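Merside Foam Block, Tall

Home / Props and Packing / Foam / Merside

$69 each, $120 for 2

The Merside is a foam block. We have been selling it for long enough to know that people want a more exciting first sentence, and we have decided against it. It stands up, it lies down, and it weighs so little that delivery drivers tend to shake the box and look worried.

Theater companies buy it to carve into tombstones. Window dressers put shoes on it. Catriona Tosh, who runs our cutting room, keeps one under her desk as a footrest and has asked for it not to be listed as used stock.
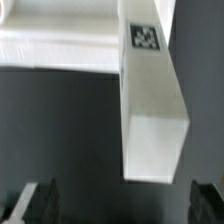
White block with a square black-and-white marker on its face.

Cutting and painting
A hot wire gives the cleanest edge. A bread knife also works, in the sense that you will end up with two pieces. Use water-based paint only. Spray cans will eat the foam — slowly at first, then with real appetite — and we don't refund holes.

Sizes
The Merside comes in one size. If you need something shorter, see the Furnival. If you need something round, see the Nunudach, which was named late in the afternoon and has stuck.

Delivery
Free on orders over $99. Blocks ship in plain cardboard, usually far more cardboard than seems decent. Returns are fine within the month if nothing has been carved, painted, or sat on by a large dog.

Goes well with
Cornaretti hot wire cutter
Cornaretti spare wires (you will snap the first one)
Furnival low plinth

Currently in stock. Order by noon for same-day dispatch.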